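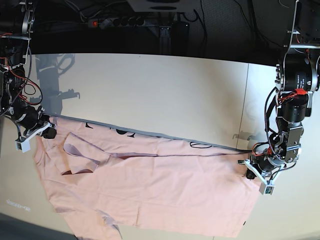

A pale pink T-shirt on a white tabletop.

Dristholm, July
By the Kover press desk

KOVER ASKS CUSTOMERS TO WASH THEIR CLOTHES LESS, SELLS THEM CLOTHES ANYWAY

Clothing maker Kover will print new care labels on every T-shirt it sells from next month, replacing the row of small symbols that most customers have told the company they take for decoration.

The new label is written in words. It says to wash the shirt cold, hang it up, and leave it alone until it needs washing again. A draft that ran to 18 lines was longer than the sleeve it was meant to go in and has been withdrawn.

Kover surveyed 624 customers in Dristholm and Pludberg before settling on the text. Asked what a triangle with a cross through it meant, a fair number said "no camping." The correct answer is "do not bleach," though Kover has no objection to people leaving their shirts at home when they camp.

The label will appear first on the Sibiya range of plain cotton tees, which comes in 12 colors, 2 of them gray. Kover maintains that the grays are different. Customers holding both up to a window have been known to agree.

Shirts already in the stores will keep the old symbols until they sell out. Anyone who owns one can pick up a printed card with the same advice at the counter – free of charge, and best taken out of the pocket before the wash.

Prices stay as they are. So does the fit, despite several letters on the subject, all of which were read and some of which were fairly personal. Kover will look at sweaters next, a category in which the company admits its past instructions were mainly a way of making smaller sweaters.

Press contact: Kover Press Desk, Dristholm | © Kover. All rights reserved. | Back to top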